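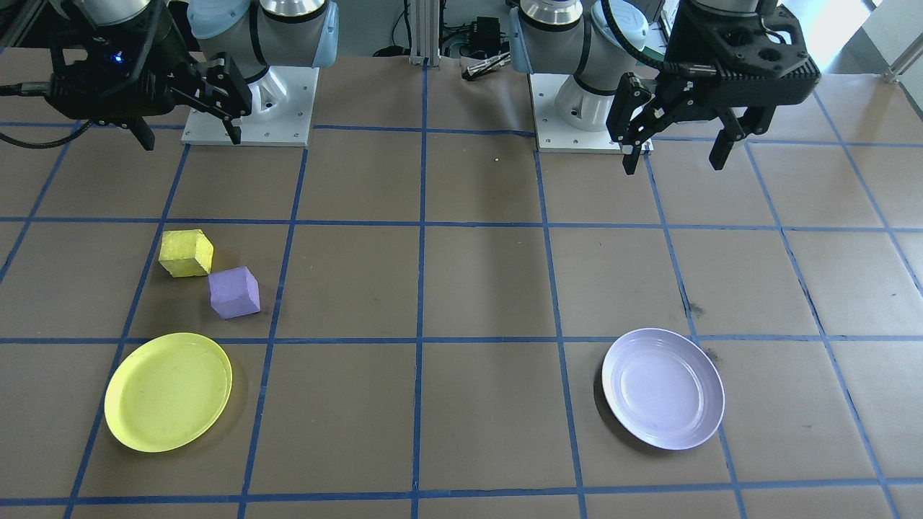

The Ginar youth leadership program has been running out of the same hall for six years, and its coordinator still gets excited when she unlocks the door. She runs the after-school side of things for Cavden Community Youth, and when we sat down with her she had just come from a meeting with a group of teens who want to start their own breakfast club.

"They had a budget," she said, laughing. "I hadn't asked for a budget! They'd rung the bakery and found out what yesterday's bread costs, and they wanted to know if I had any questions for them."

Ginar takes young people aged 13 to 17 and gives them a real job to do in their own neighbourhood. In the first term they meet twice a week and mostly talk and cook. In the second they choose a project, and from then on the adults try hard to stay out of the way. Past groups have repainted the bus shelter on the hill road, organised a winter coat swap and put on a dinner for older residents that went so long the hall had to be kept open an extra hour.

"The dinner is the one everybody brings up," the coordinator said. "We'd planned for a small crowd and ended up washing plates between courses. I remember one girl who had barely spoken since February standing at the door with a clipboard, telling grown men where to sit. I went out to the kitchen and had a bit of a cry, to be fair."

Getting kids through the door the first time is the harder part. Most hear about it from a cousin or a friend, and a few are sent by a school counsellor and turn up with their arms folded. There's always food on the table by four o'clock, and no one is asked to introduce themselves to the whole room. New members are paired with somebody who has been coming for at least a term.

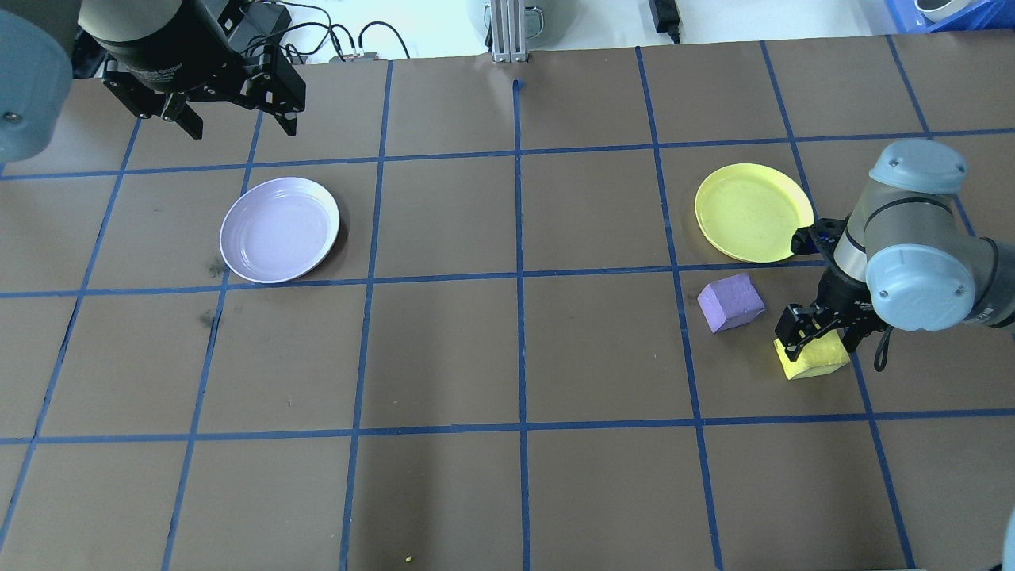 Doãn, 16, thought the pairing was a terrible idea when she joined. She got stuck with a boy who only wanted to talk about fishing, she told us, and now the two of them run the Tuesday kitchen together and she knows far more about flathead than she ever wanted to. "I was going to come once so Mum would stop asking," she said. "Then they gave me a job, and I didn't want someone else doing it wrong."

Her favourite part of the year is the Vaderia camp, a long weekend by the lake where the older members plan every meal and activity. This year they raised $800 towards it with a car wash and a trivia night, enough to bring the cost down for every family. Doãn wrote half the trivia questions and is still defending the one about penguins.

The coordinator would love to see a second group open on the other side of the river, where the bus stops running early and there isn't much on after school. She has her eye on a church hall with a decent stove. Funding is the usual puzzle - grants tend to cover equipment but not wages - and she'd sooner wait a year than open with too few staff.

"You can't do this with people who are gone by Christmas," she said. "The kids notice. They'll forgive you for nearly anything else, burnt sausages included, and they've had plenty of those from me."

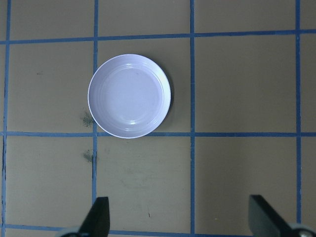 CAVDEN, October 12, 2023

Enrolments for the next Ginar intake are now open, and families can pick up a form at the hall any afternoon after school. There is no fee for the first term. Older teens who have finished the program and would like to come back as kitchen helpers are very welcome too, and should speak to the coordinator before the end of the month.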